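Bench Technician, Component Recovery (Part-time)
Ivell — Flurkarholm site
Reference 3593

Ivell takes in retired servers and desktop computers, strips them to parts, grades the parts and returns the good ones to use. We have 2 openings on the component bench at Flurkarholm. Each post is 24 hours a week, with a start in March.

The work

Incoming units arrive already opened from the Vekden receiving hall. The bench technician takes out the parts, inspects them, places each one in its holder on the fixture board, enters the grade in the log and passes the board on. Parts that fail inspection go to the reject tray with a tag. Parts that pass are bagged and labeled at the end of the shift.

Most of the handling is of small and medium items: processors, connectors, memory, drive caddies and similar. Processors must be held by the edges and set into the recess without touching the contacts. Marks on the lid do not fail a processor by themselves; bent or missing contacts do. Caddies are checked for cracked clips and for a latch that closes fully.

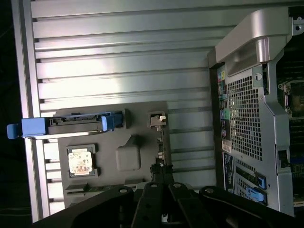

One technician on the Vekden side said the boards took her a full week to get used to, and that applicants should expect the connectors to be harder than the processors. She also asked us to say that the pace is steady but not fast, and that a part seated badly costs more time than a part seated slowly.

Hours and pay

Shifts are four hours or six hours, starting at 7:00 a.m. or 1:00 p.m. The rota is posted two weeks ahead. Pay is hourly, paid every two weeks, with the rate set by grade after a bench test. Paid breaks are included in six-hour shifts. Shoes with closed toes are required; wrist straps, coats and gloves are supplied.

What we ask for

Steady hands and good close vision, with or without glasses. The ability to read part numbers and enter them without error. Some experience taking computers apart, at work or at home. You should be able to sit or stand at a bench for two hours between breaks and lift 15 pounds.

Experience with static-safe handling is useful — we train everyone again regardless. No degree is required. Soldering is done in a separate room and is not part of this post.

Training

New technicians spend the first four shifts on practice boards with scrap parts. Grading is taught from the Barbu handbook, our in-house guide to part condition, and a copy is kept at every bench. The bench test follows at the end of the fourth shift and may be taken a second time.

How to apply

Send a one-page work history and a short note on any hands-on work you have done with computer hardware. Put the reference number in the subject line and state which start time you prefer. Shortlisted applicants will be asked to a one-hour visit at Flurkarholm, which includes 15 minutes of handling parts at the bench. Applications are read as they come in, and the posting closes when both posts are filled.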